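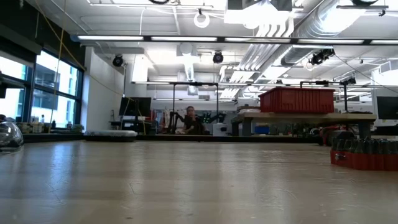
Figure 2. Dark green bottles in a low red container on a light wooden tabletop.

3.2 How people talked about deposits

I went into the interviews thinking I'd hear a lot about money. Bottle deposits are a money thing, right? But most people barely brought it up! What they wanted to talk about was storage: where the empties pile up, who has to look at them, and whose turn it is to take them back (this one got heated in a few households).

Kerstin Seidel and I coded the transcripts separately and then compared notes on a long Friday afternoon. We disagreed most on the code we called "guilt." I used it for anyone who said sorry about their pile. Kerstin wanted it kept for people who had thrown a returnable bottle in the trash, and I came around to her view, so the counts in Table 2 follow her rule.

Of the 200 people we contacted in Besten and Proditz, 100 agreed to talk. The Proditz group leaned older, and I'd be careful about reading too much into the gap between the towns. Beca Gape's earlier survey in Sopacua asked only about glass, while ours covered cans too, which makes a straight comparison tricky.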